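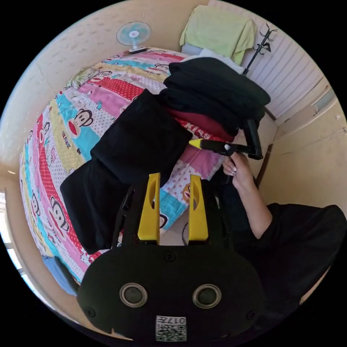

OK so a few people asked what my job even is now, after my post about leaving the folding tables. Long answer coming, get a snack.

I folded at Skollar for 14 years. Uniforms mostly, plus the wash-and-fold bags people drop off at the Escobedo Street counter. I was fast! I'm allowed to say that, ask anybody on the early shift.

Then the Brunel line came in. It's the big flatwork one, sheets and tablecloths, you feed the corners in at one end and get a stack at the other. It does not get a sore neck. It does get jammed, and you learn the sound of it jamming from clear across the building.

There were 38 of us on the floor before Brunel. Some people moved over to the feed end, some went to pressing, a few took the money and left. I still miss the ones who left and I'm not going to pretend otherwise in a cheerful thread about my new gig.

What Brunel can't do is clothes. Pants, hoodies, a shirt with one sleeve inside out, forget it. So that part stayed with us, and that's the part they're trying to teach a robot now, and the teaching is my job.

I do it with a gripper in each hand. Two yellow fingers on each one, you squeeze and they close. You do ordinary laundry stuff with them, on ordinary beds in ordinary bedrooms, and it all gets recorded so the software has something to learn from.

First week I was terrible. I could fold a pair of work pants in my sleep and suddenly I couldn't pick up a waistband. No fingertips! You don't notice how much your fingertips know until you've got two pieces of plastic doing it for them (I'm guessing plastic, I've never asked).

Dennis Birkett trained me. He came over from pressing before I did. His advice was "slow down, then slow down again," which I found very annoying and which was right.

Somebody asked if my hands hurt less. Different hurt. The old job was neck and lower back. This one is the base of the thumb and the forearm, from the squeezing. I run them under warm water when I get home.

Will do the rest of this later, my lunch is over.

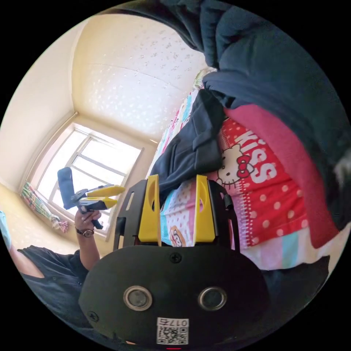
Clurkport, 22 Dec 2023

Back! Picking the thread up again because the replies got interesting and also because we had the all-staff talk this morning and I have thoughts.

Most common question: "aren't you training your own replacement?" Yeah, maybe. I asked that exact thing in my interview. Preben Østergaard runs the project and he said he couldn't promise me it wouldn't go that way. I liked that better than a pep talk. I still went home and did the math on my savings.

Next most common: does it pay more? A bit more an hour than folding. But no piece bonus, and I used to make good bonus. So in a busy month I was better off at the tables, and in a slow month I'm better off now. February will be the real test because February was always dead at the counter.

The no-bonus thing changes how the day feels more than I expected. At the tables you were always racing. Everyone was a little bit mad at whoever got the easy bag. Now if I mess up a fold I note it, shake the thing out and start over, and there's no one breathing down my neck over it.

But it's quieter. At the tables you had people all down both sides and the radio going and somebody's kid's wedding to hear about. Now it's a small crew in a bedroom, and you get pretty deep into your own head about sleeves.
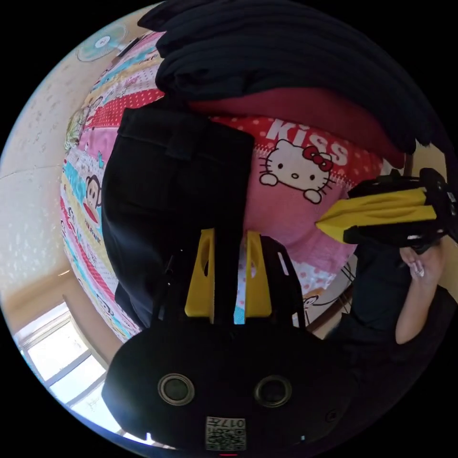
And the sleeves thing is real, by the way. I'd never once had to say in words how I fold anything. Dennis would ask "why'd you grab there?" and I'd just stare at him. I grabbed there because that's where you grab!

So we started writing it down, like a notebook of grabs. Pants by the waistband, never the pocket flap, it twists. Heavy jackets you take at the shoulders. Hoods go in first. Stuff I learned from a woman who'd learned it from somebody else, and there'd never been a piece of paper with it on.

I asked for that notebook to have our names in it. Preben said sure. It took two more emails before it happened, but they're in there now, six names, spelled right.

That came up at the talk this morning too. One of the feeders on Brunel put her hand up and said when they set up her line, not one person had asked her anything about corners, and she'd have told them about the jams for free. The room got kind of quiet. I hope whoever takes notes at those things wrote that down.

What the company says is that counter laundry stays with people through next year. What I heard is "through next year." Both of us are probably right.

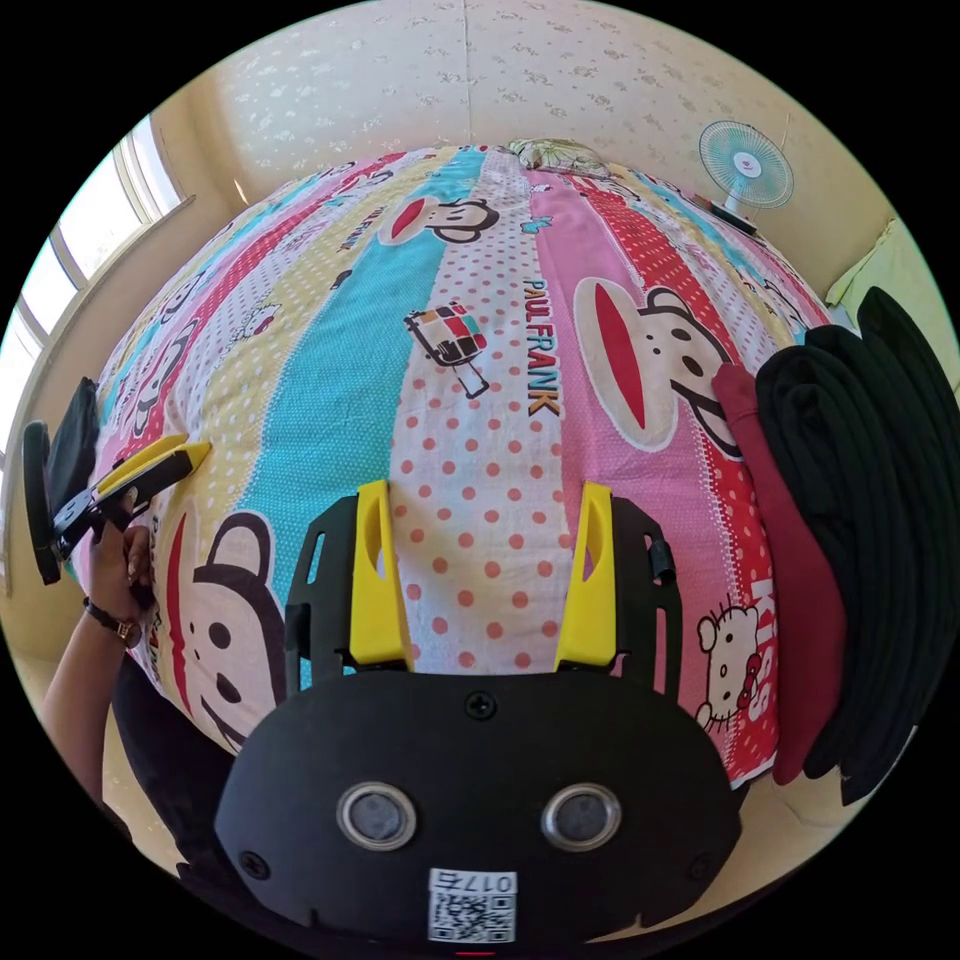 Some of you wanted to know what's hard for the robot, since it's obviously not hard for a bored teenager. Dark clothes! When everything's black you can't tell where one piece stops and the next one starts, even I have to lean in. Look at that pile down the right side of the bed, it's nearly all black and the maroon piece is the only one I could point to from across a room. Put any of it on top of the monkey bedspread and you can see the outline fine. Put it on more black and good luck. At the tables I did those by feel.

I asked Dennis if he thinks it'll ever get good at dark on dark. He said he's stopped betting against it. He also said he's keeping his pressing certificate up to date, so make of that what you will.

If your shop is about to do something like this, stuff I'd ask for before you say yes: what happens to bonus. Who gets trained first, and whether that goes by years in. Breaks for your hands, in writing. We get up to 2 swaps a shift now where you trade off and do the paperwork side, and I had to push for that.

And ask what happens to the people who don't want to. A couple of the older folders tried the grippers, hated them, and went back to the counter. They were allowed to, no fuss. I don't think that would've happened if we hadn't asked up front.

Would I go back to the tables? Some mornings, yes. Not in July though, there was no air in there.

Replies are open but I'm on early tomorrow so I'll get to them after my shift. And to the person who asked if I can fold a fitted sheet with the grippers: no, and please don't bring it up in front of Dennis.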